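Subject: Re: [housekeeping-standards] Order of work in checkout rooms with a sofa bed

To all subscribers,

The Room Standards Office has received several replies to the question below, and we would like to answer it once for the whole list.

> Our property has recently moved to the revised checkout sequence. The sequence says to strip the bed first and collect trash second. Our attendants at the Eva building prefer to collect trash first, particularly in the carpeted rooms, and they report that linen dropped beside the bed picks up food crumbs and wrappers. Could the office confirm which order is required? We would also like to know whether the sofa bed must be opened at every checkout, or only when the guest record shows that it was used.
>
> Eva building, Housekeeping

On the first point, the attendants' preference is sound, and the written sequence will be changed to match it. From the next printing of the Brunet handbook, trash collection comes before any linen is touched. Until then, properties may follow either order, provided that every room on a given floor is done the same way.

Collection should start at the door and work toward the far wall. Large items are picked up by hand and placed in the bag. Please do not leave wrappers or paper bags for the vacuum; the Stendard uprights used at most of our properties clog easily, and 3 of the 16 service calls logged since January were for packaging caught in the brush.
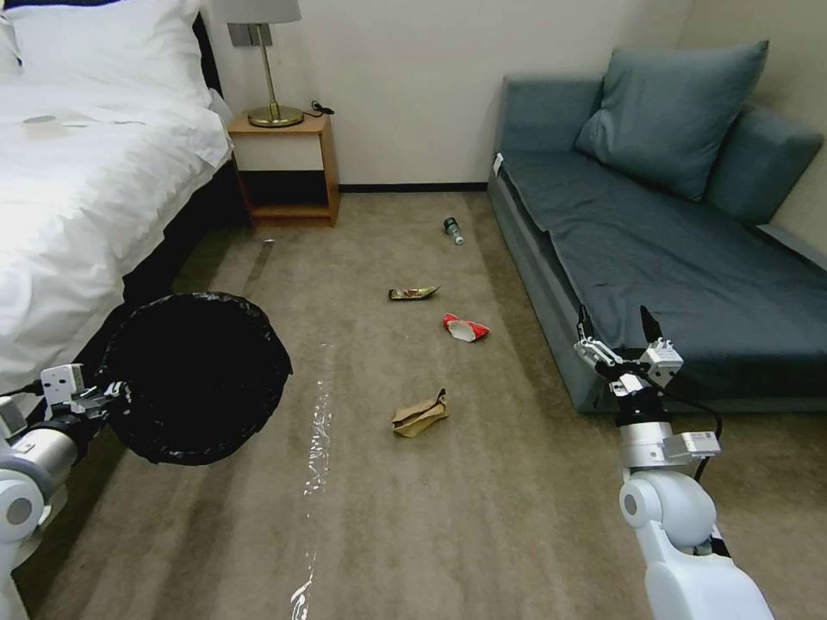
Clear plastic film deserves particular attention. It is easy to miss on a beige or brown carpet when the curtains are closed, and it should be lifted before the vacuum is brought into the room. Glass bottles go into the bag only at properties without separate glass collection. Elsewhere they are set on the cart in the Grolix bin, upright, with any remaining liquid poured out in the bathroom sink.

Papers and cards found on the bed or the nightstand are not to be treated as trash. They are put aside on the desk, or on the nightstand where there is no desk, until the supervisor has checked the room. This applies even when the item looks like something the hotel supplied. The duvet should be shaken out over the bed before it is removed, so that small belongings fall onto the mattress.

On the second point, the sofa bed must be opened at every checkout. The guest record tells us what was requested at booking and is not a reliable guide to what was used. Seat and back cushions are lifted, the corners are checked by hand, and the cushions are returned to their places before the floor is vacuumed.

The time allowance for a room with a sofa bed remains 40 minutes. Requests for a longer allowance should be sent to this office through the property manager — please do not post them to the list.

Room Standards Office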